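Open evening at Dasorine

In November 2019 I went for the first time in my life to look at robots at their place of work. The company is named Dasorine and it has the upper floor of an old building on Hlongwane Street, over a shop which sells curtains. It was a Tuesday, it rained, and I arrived too early, so I know now quite a lot about the prices of curtains.

I had expected a hall with machines. There was one machine, and it was switched off. The work we came to see was on the screens: a robot in a simulated house, practising with doors and small things.

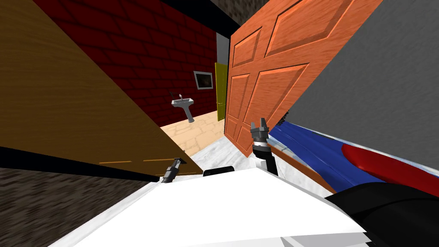
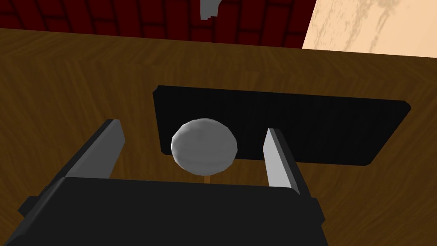
The ball was the easy one, they told us. 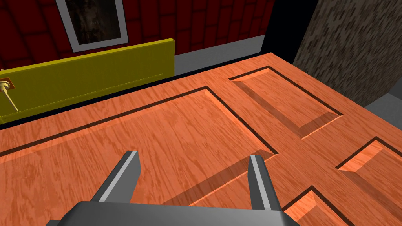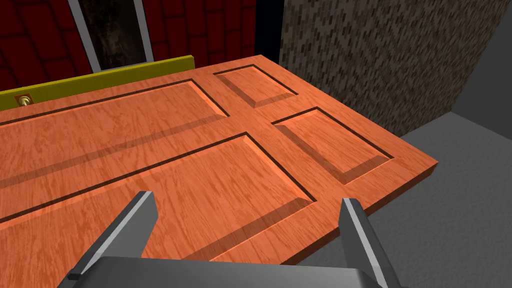 The man who guided our group was Mandla Steyn. He has been with the company for 2 years and before this he repaired lifts, so he knows doors from another side. He speaks slowly and he waits until everybody has looked, which I liked very much, as I often need more time to find the English word for my question and by then the guide is usually in the next room.

He explained that a real robot is slow, expensive and cannot be in many places. The simulated one can try the same thing again and again through the night, and in the morning the people come with their coffee and look what went wrong. For that week they had 367 trials with doors on their list. In 58 of them the robot did something which he called "impolite". I asked what is impolite. He said: for example to push with the arm when you have fingers for it.

I did not know how much there is to know about a door. How heavy is it, where does it turn, how much does it resist at the beginning and how much later. A person feels all this in the hand without a thought. My own kitchen door is stuck every winter and I lift it a little with my foot while I pull, and I have never explained this to any visitor, they learn it or they stay hungry. In the simulation somebody must write down such things as numbers. If the number for friction is too small, the door flies like paper, and a robot who learned with paper doors will have a bad surprise in a true house. Mandla showed us one recording with such a mistake and the whole group laughed, also the two serious gentlemen from Zalley, who had not laughed before.

After this part we could try ourselves. There was a hand controller, with a trigger for the fingers, and each of us had a few minutes. I was sure I would be good at it, because I play games with my nephew and I win sometimes. I was terrible! The difficulty is the depth. You believe that you are directly at the thing and you close the fingers, and you hold air. Then you go further and you push it away. A girl of 11, who had come with her father, did it at the second attempt and gave me advice, very kindly. Her advice was that I should move the view first and the hand later. I did this and it became better, but I would not yet trust myself with eggs.

I want to write also what I did not like, so that this is not an advertisement. The introduction at the beginning was too long and it had many slides about the programme, which is named Pemesel, and what it will do in the future for hospitals and old people. I am not against it. My mother lives alone and I would be happy if something could open a heavy door for her. But the slides were very far from what we saw afterwards, and I think the people who made the slides and the people who make the doors do not eat lunch together. When I asked Mandla how long until such a robot can work in a flat like my mother's, he did not give me a year. He said that her flat has probably a carpet, and carpets are a chapter of their own. (She has four.)

The other thing is small: the room was very warm and there were not enough chairs. Bring a bottle of water.

At the end there was time for questions and I stayed – most of the others left for the last bus. I learned that the textures in the simulated rooms are changed on purpose. One day a wall can be brick and another day it is plaster, the floor can be stone or tiles, and it does not need to be beautiful or to fit together. The robot should learn that a door is a door in any colour. I find this a nice idea. When I moved to this country I needed weeks to understand which doors are pushed and which are pulled, and I had only one set of textures.

There will be another evening in December, and they want to have the real arm running by then. You must write your name on their list, it costs nothing. I have already written mine, and also my nephew's, who does not know it yet. If somebody of you comes too, take the entrance at the back, next to the bicycles. The front door of the building is locked after six, and I stood there for some time pulling it.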